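Community > Opinion > Technology
Filed under: Robots & Work, Your Say

What I learned from a yellow hat

I went to the open day at Rostik in Flirkulstead with a wrong idea in my head. I expected a robot that does tricks and people who clap. I came home with a different opinion, and I want to defend it.

In the main hall there was a speech of 10 minutes with many slides. Then we were taken, in groups, to the dark room where the teaching is done. A person works at a table with a black gripper in each hand, and the machine later learns from the recordings. The job was a hat, a small ball and a wire stand.

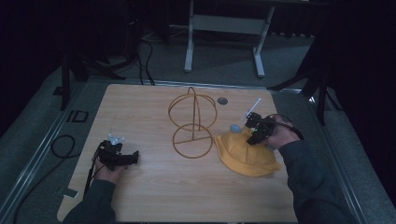 I worked for many years in a clothing warehouse, and I never thought that handling a hat was a skill. Cloth has no fixed shape. Each time you pick it up, you must decide again where to hold it. Our guide said that the Harnance project wants 163 recordings of this one small job before any training starts, and I believe her. 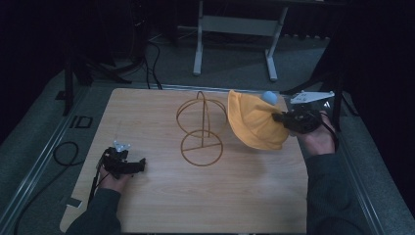

My opinion is simple. Open days should give less time to the finished robot and more to this slow work. When we see only the result, we think the machine is clever by itself, and we forget the hands that taught it. Those hands should be paid well, and their names should be on the poster at the door. At Rostik I found the name of the company there 3 times and the name of no operator.

I also tried the grippers for a moment. My fingers felt thick and stupid, like in winter gloves in January.
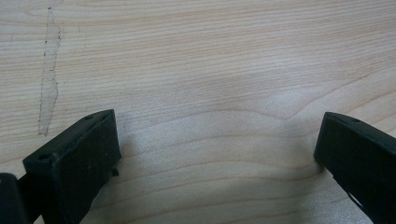
Ffion Yorath writes that I am too soft on the company, and that a name on a poster does not pay the rent in Flirkulstead. She would ask first who keeps the recordings, and for how long. I had no answer for her. I will put her question to Rostik when they open the doors again.

Last updated: 07/03/2024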